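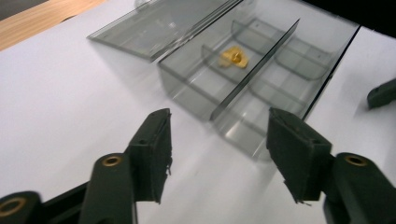 Figure 1. Tinted plastic organiser box with its lid open.

Restricted Gifts in Small Local Charities: Wording, Recording and Reporting
Final project report
Josiane Carré and Nusrat Sultana
Submitted 3 December 2015

Summary

This report examines how small charities in Revden and the neighbouring district of Gatgate handle gifts that donors have asked them to use for a particular purpose. Such gifts are usually called restricted gifts. The project looked at the words used in printed appeals, the way gifts were entered in the accounts, and the information sent to donors after the money had been spent. Six charities agreed to take part. We found that most problems began with the wording of the appeal and were only noticed much later, when the accounts were being prepared. The report makes five recommendations.

1. Background and aims

A person who gives money to a charity may leave it free to spend the gift as it thinks best, or may attach a purpose. The purpose can be set by the donor in a letter, or by the charity in the appeal to which the donor replies. In both cases the charity is expected to keep the money for that purpose and to be able to show that it has done so.

Large charities have finance departments that deal with this as a matter of routine. Small charities often depend on one part-time bookkeeper, and the person who writes the appeal leaflet may never have seen the ledger. Our tutor suggested the subject after a class discussion on appeals for equipment, in which the group could not agree on what should happen to money left over once the equipment had been bought.

The aims of the project were agreed as follows:

To find out how participating charities describe the purpose of a gift when asking for it.
To compare those descriptions with the entries made when gifts are received.
To find out what donors are told afterwards.
To suggest changes that could be made at little or no cost.

The project did not look at fraud, tax relief or legacies. Legacies were left out at an early stage, as the wording of a will raises legal questions that neither of us is trained to answer.

2. Method

We wrote to charities in both districts and asked for permission to read their appeal leaflets and the matching pages of their accounts. Four of the charities that took part are based in Revden and two in Gatgate. All are identified in this report by letter, from Charity A to Charity F, with the exception of the Howlader Fund, which makes grants to local groups and was interviewed separately as a donor. The Fund has agreed to be named.

The reading was carried out on the charities' own premises in November. No donor names were copied. Where a ledger entry included a name, we recorded only the amount, the purpose given and the date of entry. Nusrat Sultana was responsible for the appeal leaflets and Josiane Carré for the accounts. Each of us then checked a portion of the other's notes, and differences were settled by going back to the original papers.

We also held an interview at each charity with the member of staff who deals with incoming gifts. Interviews followed a written list of topics. They were not recorded, and notes were typed up on the same day and sent to the person interviewed for correction. Two people asked for changes, both of them minor.

3. Findings

3.1 Wording of appeals

Leaflets fell into two groups. In the first, the purpose was stated closely: Charity B, for example, asked for money to replace the boiler at its day centre and named the sum required, £3028, which was the figure on the supplier's quotation. In the second, the purpose was suggested and never stated. Charity D's leaflet told the story of a young carer and then asked for help "with work like this". Staff at Charity D regarded the income as unrestricted. Three of the letters that donors had sent in with their gifts suggested that the donors thought otherwise.

Only Charity A and Charity E included a sentence explaining what would happen if the appeal raised more than was needed. Charity A's sentence read: "Any money above our target will go towards the general work of the charity." The bookkeeper at Charity A told us that this line had been added after a minibus appeal passed its target by £900. The surplus had been held in a separate account for two years while the charity wrote to donors one by one for their agreement. Most had replied at once – a few had moved house and could not be traced.

Charity B had no such sentence. At the time of our visit its boiler appeal was still open, and the manager had not considered what would be done with a surplus.

3.2 Recording of gifts

Practice in this area was more varied than we had expected. Charities A, C and E used a separate column in the cash book for each restricted purpose. Charity F used the Collov bookkeeping package, in which every receipt can be given a fund code. The code field may be left blank, however, and a blank field is treated as unrestricted. In the pages we read, several cheques that had arrived with reply slips from a playground appeal had been entered without a code. The member of staff concerned explained that she had been on leave and that a colleague had entered the post in her absence. The entries were corrected while we were there.

Charities B and D kept a single income column and relied on a note in the margin. At Charity D the notes stopped part-way through the year when a new cash book was started. We were told that the purpose of each gift could be worked out from the original letters, which are kept, but this had not been attempted.

A further difficulty arose with gifts made partly for one purpose and partly for another. Charity C had received a cheque for £500 with a letter asking for half to go to its holiday scheme and the remainder "wherever it is short". This had been divided correctly in the cash book. The bank paying-in slip, on the other hand, showed one sum, and the two records had been linked by a pencilled tick that carried no explanation. An outside examiner would have had some trouble following it.

3.3 Reporting to donors

All six charities sent a receipt or letter of thanks, in most cases within a fortnight. What came later was less certain. Charity E sent each donor a one-page note when the work was finished, with the total raised, the total spent and a short account of the result. Charity A printed the same information in its newsletter, which not every donor receives. The other four sent nothing further unless asked.

The Howlader Fund gave us a donor's view. The Fund makes grants of up to £1000 and asks for a report on each. Its administrator said that late reports were common and that she did not greatly mind them, provided that they came. Her stronger concern was with reports that described the charity's work in general and did not mention the grant. In her opinion a plain statement of what had been bought, with the amount, was worth more than several pages of description.

4. Discussion

The three stages we studied are usually handled by different people, and in four of the charities those people did not see each other's work. Where the person keeping the accounts was shown the leaflet before printing, as at Charities A and E, the later records were clear. We cannot say that one caused the other on the strength of six cases, but staff at both charities believed that it had helped.

Cost was mentioned in every interview. A second mailing to donors is a real expense for an organisation of this size, and about 500 letters would have been needed in the case of Charity F. Email would reduce the cost, although Charity F holds email addresses for only a small part of its list. The newsletter used by Charity A seems a reasonable middle course.

We also noted some unwillingness to use the word "restricted" with donors at all. Staff felt that it sounded unfriendly. There is no need for the word to appear in a leaflet – the purpose can be described in ordinary language, as Charity B had done.

5. Limitations

The charities chose to take part, and those with less orderly records may have declined. We read one year's accounts at five of the charities and two years' at Charity A. No individual donors were interviewed, and the views of the Howlader Fund may differ from those of a person giving a small sum by post. The visit to Charity C was shortened by a power cut, and its leaflets from the spring were not read.

6. Recommendations

1. The person who keeps the accounts should read every appeal leaflet before it is printed.
2. Every appeal for a stated purpose should say what will be done with a surplus, and what will be done if the target is not reached.
3. The purpose of each gift should be entered at the time of receipt, in a column or field that cannot be left empty.
4. Letters and reply slips should be filed in date order with the number of the matching cash book entry written on them.
5. A short closing note should be sent or published for each appeal, giving the total received and the total spent.

Acknowledgements

We are grateful to the staff of the six charities for their time, to the Howlader Fund, and to our tutor for comments on an earlier draft. The list of interview topics and the blank recording form are held with the department's copy of this report.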